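Scuffed gray bins: clean them, line them or leave them alone?

grakby_attic
Joined in July | 13 posts
Hello everyone! I finally emptied the hall closet (three evenings, and my knees are still complaining) and ended up with a gray open bin for all the odds and ends that never had a home. It's a Kultov, I think, though the sticker is long gone. The inside is scratched to pieces. Would you scrub it, line it, or just fill it up and forget about it?

Ekadent
Line it! I put shelf liner in all of mine and I love it, nothing slides around and you can pull it out and shake it over the trash. It took me one afternoon and a pair of kitchen scissors.

hosseinzadeh_home
I have to disagree with my good friend above. Liner curls up at the corners and then all the little screws go under it, and you're fishing around with a butter knife. Scratches never hurt a roll of tape. I'd spend the time sorting small stuff into jars instead.

grakby_attic
Thank you both, you're so kind to answer so fast. My bin has had a long life and I don't mind it looking that way, but I do want to find things again. 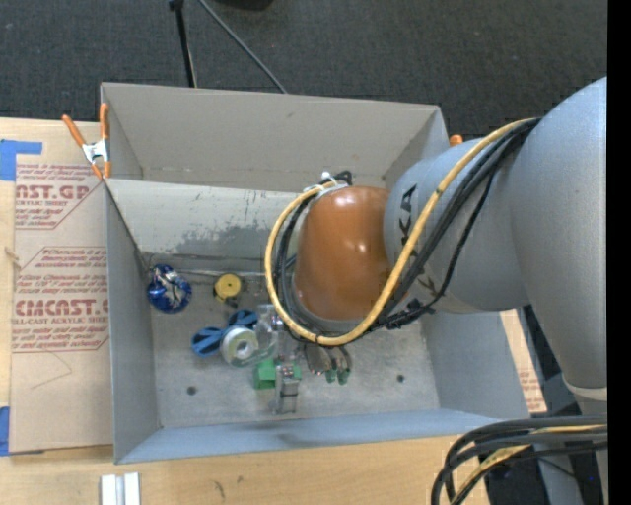
My main worry is dirt coming off on the good stuff, and I'm leaning toward no liner for now. The slanted panel at the back has the worst of the scuffing, a big dark gray patch low down, and the tape roll is lying in there with its side facing up. I may move the tape to a drawer.

Ekadent
Drawer for the tape, yes! But I'm still voting liner, sorry, you won't budge me.

hosseinzadeh_home
Dish soap and a soft brush first, then decide. Let us know how it goes.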